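Lerel Kitchen Prep Logs – data card

Version date: 2025-02-07
Maintained by: Silitz workplace automation group
Site: staff canteen at the Hendriks plant

Summary

Lerel holds wrist camera recordings and shift records from a canteen kitchen where part of the grain and vegetable prep was moved to a robot arm in November. It contains 183 recorded sessions and 104 shift sheets filled in by kitchen staff. The recordings and sheets share a session key, so a prep task can be read next to what the person on shift was doing during it.

Tasks covered

Rinsing rice, draining, moving bowls between sink and counter, filling steam trays. Rinsing is the largest group. Tasks with knives or hot oil stayed with the cooks and are not included.

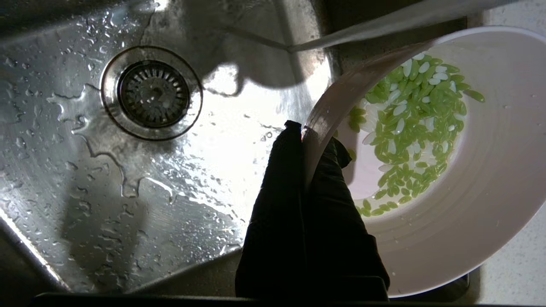 Source: Lerel, wrist camera, rinsing subset. Credit: Silitz.

Rinsing sessions pair the gripper with a white plastic bowl at a stainless steel sink. Glare off the basin is common in this subset and was left uncorrected. Grain color varies – the sample above has pale green grains with fewer white ones – so models should not key on color to find the contents of the bowl.

Shift sheets

Each sheet lists the task, the person's role code, minutes spent at the sink, and minutes spent on setup or recovery. Free-text notes are kept as written, with names removed. Before the change, one prep role covered rinsing and tray filling. It is now split into 2 codes: PREP and TEND. TEND covers loading, checking and clearing stops. Staff rotate between the two codes, and several notes say TEND involves less lifting but more interruptions. Pay grade is not recorded.

Known gaps

– 9 sessions have no matching sheet. They are flagged in sessions.csv.
– Cleaning time after service is logged only from the second week on.
– Sheets are self-reported. Minutes tend to be rounded to the nearest five.

Loading

Use the Iltix reader with the session key as index. Sheets load as a flat table.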